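Zarnine 색조명 스탠드

상품번호 1262 / 밝기 100단계 / 무게 900g

안녕하세요, Flernthorpe 조명 담당입니다. 제가 집에서 제일 오래 켜 두는 등이 바로 이 Zarnine이에요. 색은 21가지인데 저는 결국 분홍빛만 쓰게 되더라고요(파란색은 방이 너무 추워 보여서요!). 밝기는 옆면 다이얼을 돌려 조절하고, 버튼을 길게 누르면 마지막에 쓰던 색이 저장됩니다. 리모컨은 없어요. 저는 어차피 맨날 잃어버려서 아쉽지 않았지만요.

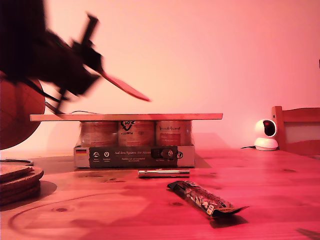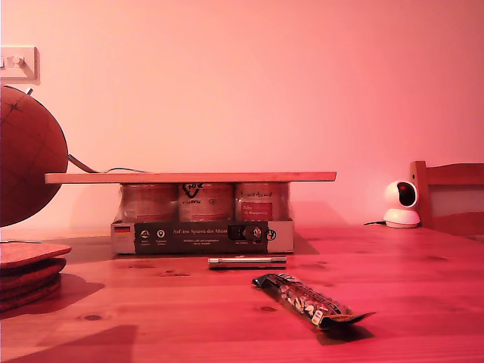 분홍빛과 나무 테이블 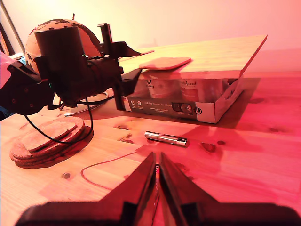
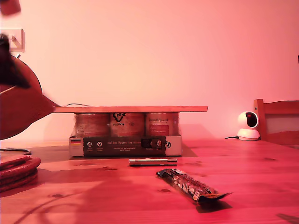 전원은 USB-C이고 어댑터는 따로 준비하셔야 해요. 선이 좀 짧은 편이라 콘센트가 멀면 Stener 연장선을 같이 담아 주세요. 갓은 마른 천으로만 닦아 주시고요, 물티슈는 얼룩이 남아요. 제가 해 봤습니다...

책 읽는 용도로는 권하지 않아요. 그럴 땐 Sjöberg 독서등이 훨씬 낫고, 저도 침대 옆에는 그걸 둬요. 흰색 받침은 품절이라 1월에 다시 들어오고 검정은 바로 보내드립니다. 교환은 상자를 버리지 않으신 경우에만 가능해요.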